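In praise of the slow sock

I went to the open day at Bikeck because my train home was cancelled and they were giving away soup. I mention it so you know my frame of mind. I've been to a fair number of robot demonstrations over the years and had made myself a promise about not going to any more.

The promise came out of an evening in September, at a firm I'll call large, where a machine danced. It danced well. There was dry ice, and a man in very white trainers told us that the home of the future was already behind the curtain. When the curtain went up there was a second machine, which also danced. I went back to my own home of the present, where the washing had been sitting in the drum since breakfast and had begun to smell of pond.

Bikeck is two floors above a tile showroom, up a staircase with no lights. They had put out 65 chairs and filled perhaps a third of them, and the soup was lentil. Ertuğrul Coşkun, who runs the place, began by telling us that the arm we had come to see would be tidying laundry, that it was called Pedov, and that it would probably get things wrong. He then sat down. As opening speeches go I have heard none better.

What followed was a table, a tray, an arm and a heap of children's clothes. The job was to pick a garment up, lay it out, fold it and put it in the tray. A person with average interest in the matter does this in a few seconds while thinking about something else. Pedov took six minutes over a vest. It approached the vest from above, thought again, approached from the side, took hold of one strap, lifted it, and stopped in mid-air like somebody who has walked into the kitchen and forgotten why. Then it put the vest down more or less where it had been. A man near me began, quite openly, to read his post.

I found I was leaning forward. I'd like to claim this was scientific interest, but I think it was fellow feeling. I have stood over a fitted sheet in just that attitude.

Maja Kaczmarczyk, who looks after the part of the software that decides where to grab, took the questions while the arm worked, and she took them well, in the sense that she kept saying no. Could it do shirts? No. Could it tell inside out from right side out? Sometimes, if the label showed. Was it quicker than last year? It was, she said, but last year it had only done flannels. A woman in the second row wanted to know when she could buy one, and Maja told her to get a bigger basket.

The trouble with cloth, she explained, is that it won't stay the shape you left it. A cup is a cup from any side. A pair of shorts on a table can lie in more ways than anyone would care to list, and every time you touch them you've made a new one. Bikeck keeps a tally of attempts, and the one that afternoon for shorts alone stood at 311. She read it off a sheet of paper taped to the wall, with the look of a woman who had been there for most of them.

I think this is what demonstrations are for and so seldom do. The dancing machines at the big firm had a routine, and once you've got a routine you can practise it until it's perfect, at which point it tells the audience nothing at all except that you had time to practise. I learned more about where robots have got to from one dropped vest than from the whole of that evening with the dry ice. I could see what was hard. I could see, too, that it was hard in a place I'd never have guessed, since I had always assumed the difficult part of folding was the fold. It's the picking up. By the time you've got two proper corners in your hands, most of the battle is over.
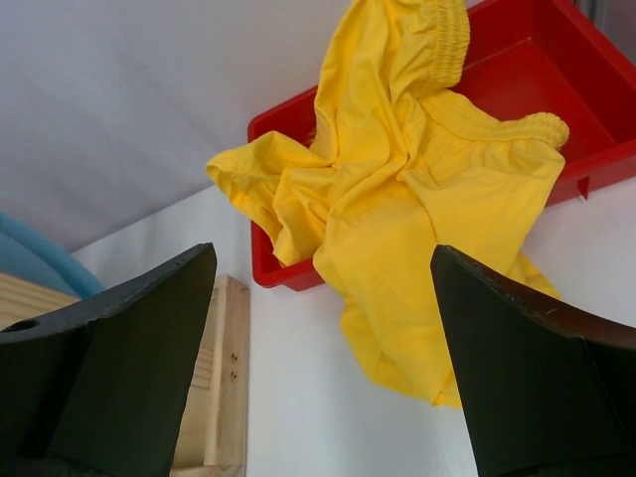

My neighbour with the post had put it away by this point. People had started to murmur when the fingers closed, the way they do at snooker, and when a waistband slipped there was a groan from the back that I'm fairly sure was Ertuğrul's. I can't remember anyone groaning at the big firm. You can't groan at something that has been rehearsed until it can't fail.

There's a case against all this, naturally. A friend at Sandhu, who raises money for such outfits, tells me that nobody ever wrote a cheque on the strength of a groan, and that if Bikeck had any sense they would film 200 tries, keep the best one and play it at double speed with a piano. She may be right. Flornum did something of the kind with its bed-making arm, and Flornum now has a building with a fountain in it. I've still not met anybody whose bed it makes.

But then somebody has to live with the things afterwards. If I'm to be sold a machine that handles my clothes, I would like to have seen it on a bad afternoon first, as one would with a lodger.

They let us go up to the table at the end. The tray was cheap plastic, and a child from the front row was allowed to mess up the clothes again for the next try, a task she did in one go and with great skill. I had a second bowl of soup. Pedov was still working on a sock when I left for the bus.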